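# Coffee Shop Noise and Reading Speed

Said Tawfik, final report, 18 December 2024

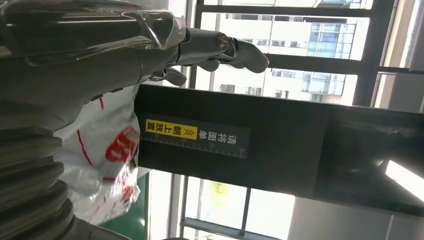
I started this project after a bad midterm week. The library at Plavcombe closes its upper floor early, so a lot of students end up at the coffee shop across the street, and people argue about whether you can get any reading done there. I wanted to measure it.

## Question

Do students read more slowly, or remember less, when there is talking in the background? I also wanted to know if talking is worse than other kinds of noise at the same volume.

## Background

Most of what I read for the class said that speech is harder to ignore than steady noise. The usual explanation is that your brain tries to follow the words even when you don't want it to. Music gave mixed results in the articles I found, so I left it out. I only had a few weeks and did not want a third noise condition that I couldn't explain afterward.

## Method

I used two passages from an old geography reader, one on river deltas and one on the history of canals. I trimmed both to 1375 words so the times could be compared directly. The delta passage has more place names in it, which caused some trouble later.

Each person read one passage with recorded talking and the other with recorded fan noise. Half of them got the talking first. I recorded the talking myself at the coffee shop in November, on a weekday afternoon, with my phone face up on a table. It is a mix of voices and you can make out a few words but no full conversation. The fan noise came from the box fan in my room.

Both recordings were played through the same headphones. I set the volume once and put tape over the wheel so it wouldn't move between people.

After each passage the reader put the pages away and wrote down everything they could remember for 3 minutes. I scored this against a list of main points that I made before the first session. Scoring was done without looking at which noise the person had heard. My roommate covered that column on the sheet.

Readers came from my dorm and from the Tuesday lab section. I did not use anyone who had taken the geography class.

## Results

Reading times were close. Most people were slightly slower with the talking, but a few were faster, and the gap for any one person was small compared with the gap between people. Some of the readers are just quick.

The memory scores were different. Most readers wrote down fewer main points after the talking than after the fan. This was clearer for the delta passage. With the canal passage the scores were nearly level, and I would not claim anything from that half alone.

I had to drop 2 readers. One got a phone call in the middle of a passage. The other told me afterward that she had skipped a page, and her time was so short that I believed her.

## Problems

The passages were not equally hard. I thought matching the length would be enough, but several readers said the delta one was "all names." If I did this again I would test the passages on a few people first, in silence, and swap one out if the scores didn't match.

I also had no silent condition. That means I can compare talking with a fan, but I can't say if the fan hurts reading too. My instructor pointed this out on the draft and she is right. By then the sessions were over and most of my readers had already seen both passages.

The headphones may matter. In a real coffee shop the sound comes from all sides, and you can look up and see who is talking. Mine came from a recording that looped, and one reader noticed the loop by a laugh that kept coming back.

Last, the scoring list was mine. A second scorer went over part of the sheets and we disagreed on what counted as a main point more often than I expected, mostly over dates. We settled on giving credit if the century was right.

## What I would do next

I would like to run it again with a silent condition and four short passages in place of two long ones. I would also ask people beforehand where they usually study. It is possible that the ones who work at the coffee shop every day are used to it, and my data can't show that either way.

The score sheets and both passages are in the class folder. The coffee shop recording is not, as I didn't ask the people in it.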